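Unit 4: Measuring how far away the stars are

Reading for this week: chapter six, first half. Bring a calculator and a ruler on Monday. The lab sheet is separate from these notes.

4.1 Parallax

Hold your thumb at arm's length and look at it with one eye, then the other. It shifts against the far wall. The distance between your eyes is the baseline. Move your thumb closer and the shift gets bigger.

For stars we use a much longer baseline. The Earth goes around the Sun in a year, so two observations made six months apart are taken from opposite sides of the orbit. A nearby star will have shifted slightly against the more distant ones. Half of the total shift is called the parallax angle, p.

The angles are tiny and are given in arcseconds. There are 60 arcminutes in a degree and 60 arcseconds in an arcminute. Even the nearest star beyond the Sun has a parallax of less than one arcsecond.

4.2 The parsec

A star with a parallax of one arcsecond is at a distance of one parsec. The rule is

d = 1 / p

with d in parsecs and p in arcseconds. One parsec is 3.26 light years. Watch your units here. Modern catalogues list parallax in milliarcseconds, and 1,000 of those make one arcsecond. A good share of the marks lost on last year's test went on this one conversion.

Worked case: a star has p = 0.5 milliarcseconds. That is 0.0005 arcseconds, so d = 2,000 parsecs. 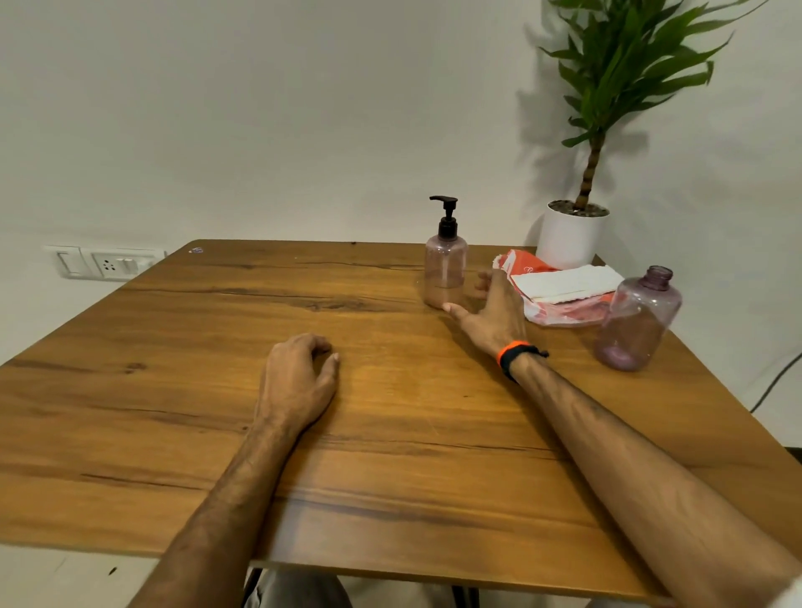
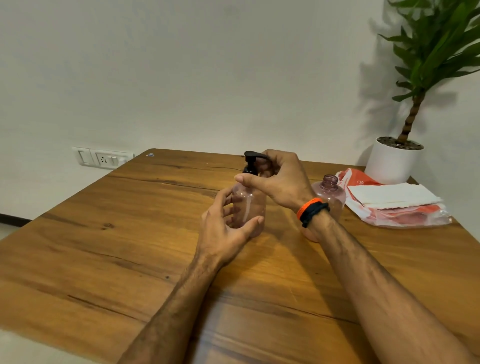
4.3 Where the method runs out

The further away the star, the smaller the angle, and the more the error in the measurement matters. If the error is a fair fraction of the parallax itself, the distance can't be trusted. Turning it upside down with d = 1 / p also makes the error lopsided: the far side of the range stretches out more than the near side.

From the ground, the air blurs star images and limits what can be done. Satellites avoid the blur and have pushed the method out a long way. Beyond that we need other means, which are covered in Unit 5.

4.4 Brightness as a check

Two stars of the same true brightness at different distances will not look equally bright. Light spreads out with the square of the distance, so a star three times further off looks nine times fainter. If the parallax gives us a distance, we can work back to the true brightness. That is how the standard stars for the next method are set up — without parallax at the bottom, the rest of the distance ladder has nothing to stand on.

Keep the colour of the star in mind as well. Dust between us and the star dims it and reddens it, and a dimmed star can be mistaken for a more distant one.

4.5 Problems to hand in

Use the class star list compiled by Tormod Grønli. It has 788 entries, sorted by parallax. The star names Cekier, Lavell, Amissah and Rileo are labels for the class list only and won't be found in any other catalogue.

1. Cekier has a parallax of 20 milliarcseconds. Find its distance in parsecs and in light years.

2. Lavell is at 3,000 parsecs. Find its parallax in milliarcseconds. The error for this star is listed as 0.1 milliarcseconds. Comment on how well the distance is known.

3. Amissah and Rileo look equally bright, but Rileo is four times further away. Compare their true brightness. Ignore dust.

4. Repeat question 3 in words only, supposing there is dust in front of Rileo and none in front of Amissah.

Show your working and write the units on every line. Hand in on paper at the start of the next lecture.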